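Writing for the Local Paper, Evening Course
Handout 4: The death notice and the short obituary
Teacher: Liesl Zwahlen

Last week we wrote wedding and birth announcements. Today we take the text which most people must write at a bad moment, usually in one evening and with relatives at the same table. Please read the whole handout before you begin the exercise.
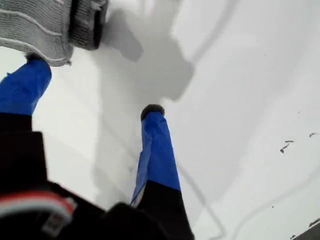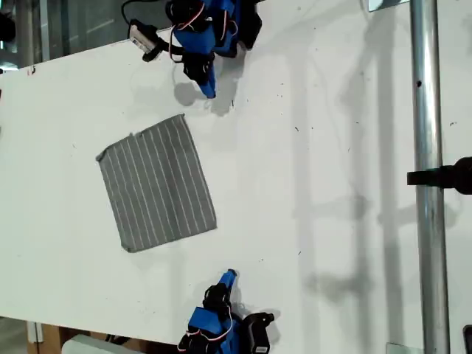
1. Two different texts
The death notice is paid for by the family. It gives the name, the age, the place, the day of death and the details of the funeral. The obituary tells a life. Some papers print it free of charge, others charge by the line, and you should ask before you write. The Bravberg weekly, which we use in this course, accepts up to 500 words.

2. The order of facts
Begin with the full name. If everybody knew the person by another name, put it directly after the first name. Then come the age, the town and the day. The cause of death is the decision of the family, and a writer should never guess it.

After this comes the life: birth and parents, school, marriage, work, then clubs and interests. Dates help, but a text with a date in every sentence reads like a form. In the Sobczak obituary (see your copies) the first paragraph has four dates and we remember none of them.

3. The survivors
This is the part where mistakes hurt most. Write the list by hand, read it aloud to a second relative and ask about:
— the spelling of every name, also of the small children
— married names and former names
— partners who are not married
— who died before, and in which order they are named

"Survived by" is for the living, "preceded in death by" is for the dead. In British papers you will more often find "beloved wife of" or "much missed by". Do not mix the two styles in one text.

4. Verbs
"Died" is correct and never rude. "Passed away" is softer and very common. Choose one and stay with it. I would avoid "lost his battle" unless the family asks for it.

5. The last lines
Give the place and hour of the service, then flowers or donations, then the funeral home. The address for condolences stands alone at the end. Check the telephone number by calling it.

Exercise
Read the Tullier notice. Shorten it to 3 sentences without losing a survivor. Then write the opening paragraph for Mr Hustari from the notes on your second sheet. The notes contain one contradiction about his age — find it and write down the question you would put to his daughter.

Bring both texts next time, double spaced, with your name on each page.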